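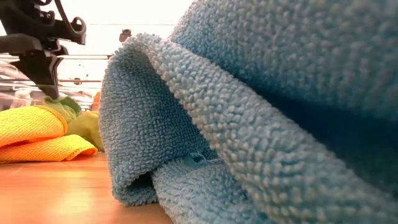
Gerardo Pellegrini wrote:
Skip the fabric softener! I swam masters for years and every towel I ruined, I ruined with softener. It coats the loops and then the water just slides around on your skin. Half a cup of white vinegar in the rinse and you're set. What pool are you at, by the way?

laneseven wrote:
Arnoslow, the outdoor one. I started in May and I'm completely hooked. Went from barely finishing 2 lengths to swimming 320 yards without stopping, which I know is nothing to most of you but I yelled out loud at the wall. My question was really about the whole after-swim routine though. I get out, I'm freezing, and it takes me forever to feel human again. What do you all do?

kickboard_kate wrote:
320 without stopping is not nothing!! Congrats! I remember my first time getting past ten lengths and I called my sister from the parking lot.

For warming up: hat first. Before the towel, before anything. Then get the wet suit off, dry layer on, socks. I keep my clothes in the bag in the order I'll put them on, so the hat is on top and the shoes are at the bottom. Sweet tea in a flask after that.

tumbleturn wrote:
Agree on the hat, disagree on the tea. I can't face anything sweet right after a swim. Broth for me. Chicken, very salty.

Also the Arnoslow showers are hopeless before 8, so if you're an early bird plan on going home with wet hair.

Gerardo Pellegrini wrote:
Broth is for after dinner. Tea all the way.

Has anyone here done the Caruso lake swim? They've put the distances up for next year and there's a 580 yard one now, on top of the mile. Laneseven, that could be a great first goal for you. The water is soft and brown and you can't see your own hands and it's wonderful.

laneseven wrote:
Can't see my own hands is maybe not the selling point you think it is, haha. But 580... I'm tempted. How cold is it?

tumbleturn wrote:
I'd hold off on that, to be fair. Lake swimming is a different sport. No wall every 25 yards, no line on the bottom, and people climb over you at the start. I'd want a few months of steady pool swimming first and at least a couple of practice dips at Starkbridge with a group.

kickboard_kate wrote:
I don't think it's as scary as that. I did Starkbridge with more than 80 people and not one of them climbed over me – I just started at the back and let the fast ones go. The back of the pack is the best place to be, everybody chats! But yes to the practice dips, and yes to learning to sight. Lift your eyes every few strokes, just the eyes, then roll to breathe. You can practice it in the pool by picking a chair at the far end.

tumbleturn wrote:
Starting at the back is good advice, I'll give you that. I still think breathing to both sides matters more than sighting at this stage. If the chop comes from your good side you're stuck.

Gerardo Pellegrini wrote:
I've breathed to the right my entire life and I've swallowed no more lake than the next guy. Learn it if you like it.

laneseven wrote:
Tried the chair thing this morning and swam straight into the lane rope, twice. Loved it anyway. I'm going to try a dip at Starkbridge when it warms up and decide about Caruso after that. Does anyone have an Orkine wetsuit? There's a used one going near me and I can't tell if the sleeves are supposed to be that tight.

kickboard_kate wrote:
Yes, they run tight in the arms. Pull the fabric up toward the shoulder a bit at a time, with your fingertips and not your nails, until there's no gap in the armpit. If you can swing both arms in a full circle, it fits. Ask if you can try it on before you pay!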